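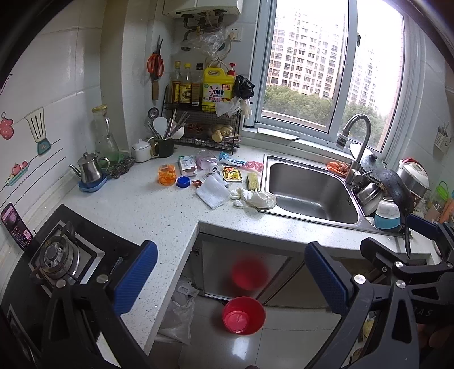
# How Does a Robot Learn to Clear a Kitchen Counter?

Look at a busy kitchen and try to list every job you would have to do to tidy it. The yellow-green sponge has a place to go. The open jar needs its blue lid. The plastic bottle lying on its side should be stood up or thrown out. You could probably start right away without thinking much about it.

A robot can't do that yet, at least not in a kitchen it has never seen before. This article is about a group of researchers who are trying to change that. Their project is called Zaltasen, and it is led by an engineer named Taner Tuncer at a small robotics lab called Hollon.

## Why kitchens are hard

Robots have worked in factories for a long time. In a factory, the same part often arrives in the same spot, facing the same way. The robot can make the same move all day.

A home kitchen is different in almost every way. No two are alike. One has a gas stove and another has an electric one. Some people hang up their scissors and some keep them in a drawer. The things on the counter change places many times a day.

The things themselves are also difficult. Think about these:

- **Soft things.** A folded cloth changes shape as soon as you pick it up. Rubber gloves flop.
- **See-through things.** A clear pitcher is hard for a camera, which mostly picks up whatever is behind it.
- **Shiny things.** A steel sink or a kettle works a bit like a mirror. A robot may mistake a reflection for a real object.
- **Things in a pile.** If a wrapper is touching a packet, the robot has to work out where one stops and the other starts.

You learned to deal with all of this when you were very young, by grabbing things, dropping them, and trying again. Robots need a way to learn it too.

## Learning by copying

One way to teach a robot is called **imitation learning**. Imitation means copying. A person does a job many times, a computer records how it was done, and the computer then looks for patterns in the recordings.

But there is a problem. Your hand has four fingers and a thumb. Many robots have a gripper, which is more like a pair of tongs. If a robot only watches human hands, it sees moves it has no way to make itself.

The Zaltasen team uses hand-held grippers to get around this. A person holds one in each hand and does the chore with the grippers instead of with bare fingers. The blue pads do the touching. A camera on the gripper records the view from close up, and the computer also works out how the gripper is moving through the room.

This means every recording shows the job being done with a tool that is a lot like the robot's own hand. It also means the team doesn't have to carry a heavy robot up the stairs to somebody's apartment. The grippers fit in a backpack.

## Try it yourself

You can feel the difference with things from your own kitchen. Ask an adult for two pairs of tongs with soft tips. Then:

1. Put a dry sponge, a folded dish towel, and an empty plastic bottle with its cap on a table.
2. Holding one pair of tongs in each hand, move the sponge to the other end of the table.
3. Unfold the towel and fold it again.
4. Stand the bottle up and try to take the cap off.

The sponge will probably be easy. The cap will probably be very hard. Notice what you do when something slips. Do you squeeze harder, or do you go in from a different side? The recordings are full of small choices like that.

## What the team wanted to find out

Kadir Eren, who works with Taner Tuncer, had a question about the recordings. Suppose you only have time to make 2,000 of them. Is it better to make them all in one kitchen, or to spread them out over many kitchens?

There was a good reason to think one kitchen might be better. The computer would see the same counter again and again, and it could get very good at it. There was also a good reason to think many kitchens might be better. The computer would see more kinds of counters, cups, and cloths.

When scientists have two ideas that both sound sensible, they run a test.

## The test

The team trained two computer programs. They named the first one Bilgin and the second one Disum.

Bilgin learned from 2,000 recordings, all made in one kitchen. Disum also learned from 2,000 recordings, but they were made in 18 different kitchens. The chores were the same for both: put a sponge by the sink, stand up a bottle, and move a cloth to one side.

It was important that both programs got the same number of recordings. If Disum had been given more, nobody could say whether it did better from seeing different kitchens or just from having more practice. Scientists call this a **fair test**. You change one thing and keep everything else the same.

Then a real two-armed robot was set up, first with Bilgin running it and then with Disum. It was tested in 3 new kitchens that neither program had ever seen. A person put the objects out in the same places before each try, using a photo as a guide. Each try was marked as a success or a failure. Almost didn't count.

## The result

In the new kitchens, Disum finished the chore in 73 percent of its tries. Bilgin finished roughly half as many.

When the team watched Bilgin's failures, they saw a pattern. It often reached for the place where the sponge used to be in its own kitchen, even when the sponge was somewhere else. It had learned the room as much as it had learned the job.

Then they took the robot back to the kitchen where Bilgin had been trained. There, Bilgin did slightly better than Disum. So one kitchen was the right choice if the robot was only ever going to work in that kitchen. For a robot that has to go to other people's homes, the mix of kitchens worked better.

## What Disum still gets wrong

A score of 73 percent means that Disum failed more than one time in four. You would not want a helper who dropped the bottle that often.

Cloths caused the most trouble. Sometimes the gripper closed on the cloth and the counter together and got stuck. Sometimes it picked up one corner, and the cloth slid back down.

Clear bottles were next. In bright light from a window, the program sometimes closed the gripper too early, before the bottle was between the pads.

The test was also small. Three kitchens is not very many, and the chores were short ones. Washing a wok or putting away a whole counter of shopping takes a lot of steps, and a mistake in an early step can spoil all the later ones. The team plans to try longer chores in September, in a new set of kitchens.

## Words to know

**Gripper:** the part of a robot that holds things.

**Imitation learning:** teaching a computer by giving it recordings of a job to copy.

**Data:** the information that is collected for a study. In this study, the recordings are the data.

**Fair test:** a test in which only one thing is changed at a time.

**Generalize:** to use what you learned in one place in a new place. Disum generalized better than Bilgin.

## Questions to talk about

- Which thing in your kitchen do you think would be the hardest for a robot to pick up?
- If you could record only one chore for a robot to learn, which would you choose?
- Bilgin did better in its own kitchen. Can you think of a time when you were good at something at home, but found it harder somewhere else?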